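Edit room notebook, January

Started the day on episode 4 of Szekeres and got further than I expected, so I'm writing this down before I forget what I did with the kitchen argument. Bianka Balogh plays it three ways across the takes and all three are usable, which is lovely for her and a headache for me! I went with the quiet one in the end. She barely looks up from the table, and when she finally does, you believe this woman has been running the ferry business alone for years. The louder take is parked in the Grirham bin if anybody wants to argue with me over lunch.

Sound on the whole kitchen sequence is thin. The lav rubs every time she reaches across for the bread, so we'll need her in for a bit of ADR - I make it 11 lines, most of them short. Sent the list to the Zileck people and they can give us the small booth in the mornings only. Bianka prefers mornings anyway (she told me her voice sits lower before noon, and it does, you can hear it in the ferry scenes).

Béla Gál came by at 4 and watched the rough cut standing up, coat on, which normally means he hates it. He didn't! He wants the opening shortened and the brother's entrance held back until after the titles. I tried it while he was there and it plays better. We lose the joke on the stairs. I'm a bit sad about the joke.

He also asked if we could get the episode down to 60 minutes flat for Nimisis. Right now we're over, and the fat is all in the harbor section. Things I'd try first: lose the second phone call, come into the wake later, and trim the walk along the pier, where the two of them say nothing for ages and then say it again in the next scene anyway.

Shot 304 still has the boom dipping in at the top. I pushed in a little to hide it and it went soft, so I've put it back how it was and left a marker. Whoever picks this up next, please don't push in again, ask for the alternate angle. I'm fairly sure there is one, the script notes mention it, I just can't find it under any sensible name.

Music: the temp track under the wake is growing on me, and that worries me. Every time I mute it the scene feels longer. Will ask the composer to listen without it first and then with it, and see what she hears.

Tomorrow: ADR guide track, harbor trims, export for Béla with the new opening. Bring own headphones, the left side on the room pair is crackling again.

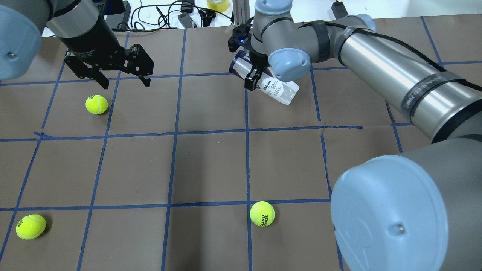

2 min read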